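Workberg CS-50 Cable Strain Kit for bin-picking cells

We use cookies to remember your region and cart. Manage settings or accept all.

Part no. CS-50-B. Replaces CS-50-A, see service notice below.

The CS-50 is a strain relief and breakaway kit for six-axis arms that carry an external hose and cable bundle over the wrist. It is intended for cells where the arm reaches down into a bin and the bundle has little clearance from the walls. The kit clamps to the forearm, holds the bundle at a fixed slack length and releases a switched connector if the pull on the bundle exceeds 91 N. The switch opens a dry contact, which should be wired to the protective stop input and not to a general-purpose input.

Service notice: CS-50-A retainer

In June we received a fault report from Prudum, an integrator running mixed-item picking trials. During a wrist rotation near the bin wall the cable loop caught on the gripper bracket. The retainer on the CS-50-A slid along the forearm instead of holding, so the full load went into the gripper connector and the breakaway switch did not open. The controller logged a loss of gripper feedback 735 ms after first contact. By then the connector shell had cracked and two conductors had pulled out of their crimps. No one was inside the guarded area.

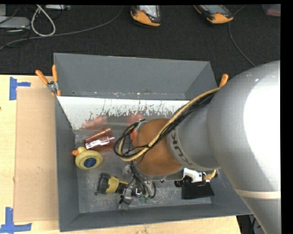 Ju-won Tak of our applications group reproduced the fault on a bench arm at the Mistow workshop. The retainer slipped on 38 occasions over the test series, nearly all of them with joint six close to its rotation limit and the tool pointing down. The cause was the smooth liner in the A-version clamp, which lost grip once the forearm paint had picked up a film of grease. Torque on the clamp screws was within specification throughout.

The B version has a ribbed nitrile liner, a second clamp screw and a stop collar. The switch and connector are unchanged. Existing brackets can be reused, but the A-version liner must be discarded.

Fitting notes

Lock out the cell before working on the bundle. Degrease the forearm where the clamp will sit. Set the slack with the wrist at both rotation limits and check that the loop stays clear of the fingers at each one. Cable ties may be used to group conductors, but they are not a strain relief and should not be used in place of the collar. Pull-test the switch after fitting and after any collision, however minor.

Owners of CS-50-A kits can request a replacement liner and collar at no charge. Until these are fitted, limit joint six travel in software and run at reduced speed.

Comments (3)

Stavros Bakalis
Had the same slip on ours, without the damage. Is the collar available separately? We already changed the liner ourselves.

Workberg Support
Yes, order CS-50-COL. Please confirm the liner material before you reuse it, as silicone is not suitable.

Hồ
Fitted the B kit last month. The second screw is hard to get at with a standard hex key if the hose is on the same side. A ball-end key works.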